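Prácticas de FP: ¿empresa grande o taller pequeño?

marta_tutora
Buenas. Soy tutora de un grupo de segundo de Mantenimiento Electrónico y tengo que cerrar las plazas de prácticas antes de abril. Me quedan 7 alumnos sin asignar. Las opciones son Balitz, que coge a varios a la vez y los tiene rotando por secciones, y Pidano, un taller de cuatro personas que solo admite a uno. Los chicos piden Balitz casi todos. El año pasado, sin embargo, los que volvieron de allí me dijeron que habían pasado media estancia etiquetando cajas. ¿Cómo lo hacéis vosotros?

rqm_78
Nosotros dejamos de mandar gente a empresas grandes salvo que haya un plan de actividades firmado, con nombre del instructor y tareas por semana. Sin eso el alumno acaba donde hace falta gente ese día.

Cusero
No estoy de acuerdo. Hice las prácticas en una grande y aprendí cosas que en un taller no se ven: partes de trabajo, prevención, cómo se pide un repuesto, cómo se habla con el turno siguiente. Etiquetar cajas también es trabajo y dos semanas de eso no matan a nadie.

rqm_78
Dos semanas no. Media estancia sí.

marta_tutora
El plan lo tengo, pero es el modelo genérico de la consejería y vale para cualquier cosa. Lo del instructor con nombre no lo había exigido nunca. Lo apunto. 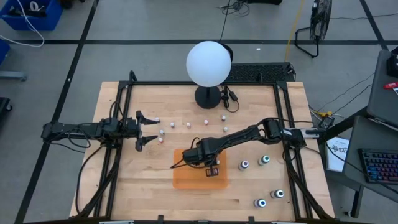 Otra duda que tengo es el transporte. Balitz está en el polígono y el primer autobús llega a las 7:40, con la entrada a las siete. A Pidano se llega andando desde el instituto. A dos de los alumnos no los puede llevar nadie, y no me parece justo que eso decida la plaza.

okoval
Hola, soy Orysia Koval, llevo las prácticas en un centro de Cusa. Aquí lo resolvimos pidiendo a la empresa entrada a las ocho para los alumnos menores de edad y para los que no tienen coche. Lykkegaard dijo que sí a la primera, otras tardaron más. Hay que pedirlo por escrito y antes de firmar el convenio, después ya no mueven nada.
En cuanto al tamaño, yo miraría quién va a estar con el alumno. Una visita de media hora al taller te da más información que la web de la empresa.

Cusero
Lo de las visitas está muy bien – cuando el tutor tiene horas para hacerlas. El mío vino una vez y se quedó en recepción.

okoval
Tienes razón, las horas son pocas. Este curso tengo 14 alumnos repartidos en tres municipios y alguna visita la hago por teléfono.

padre_fp
Escribo como padre. Mi hijo estuvo en un taller pequeño y el dueño le enseñó mucho, pero se puso enfermo y el chico perdió unos días hasta que le buscaron otro sitio. En una empresa grande eso no pasa. Preguntad siempre qué ocurre si falta el instructor.

marta_tutora
Gracias a todos. Voy a llamar a Balitz por el horario y por el instructor. Para Pidano propondré al alumno que más interés ha mostrado por la reparación, si él quiere. Ya contaré.

rqm_78
Pide también que el cuaderno de seguimiento lo firmen cada semana y no todo junto el último día.

145 visitas | Compartir | Imprimir | Enviar por correo
Contacto | Aviso legal | © Foro de Orientación y FP | Volver arriba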